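Filten wants 2,820 examples of bathroom chores before its robot tries any of them alone. Whether that is enough, the company won't say.

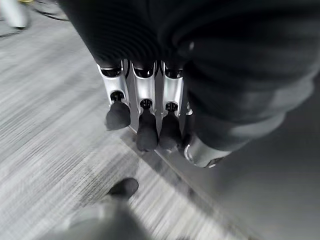

Hanna Yatsenko, who runs the recording, calls 92 examples a good batch. She had no figure for how many are thrown out. The sink, mug and toothbrush stay in one room, and few homes look like it.

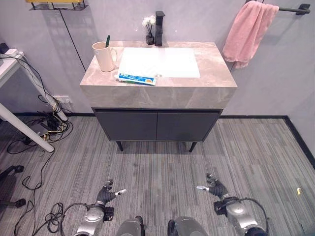 RORNENUS, April – Howlader, which is paying for the work, expects first results in 3 months. It has said that before.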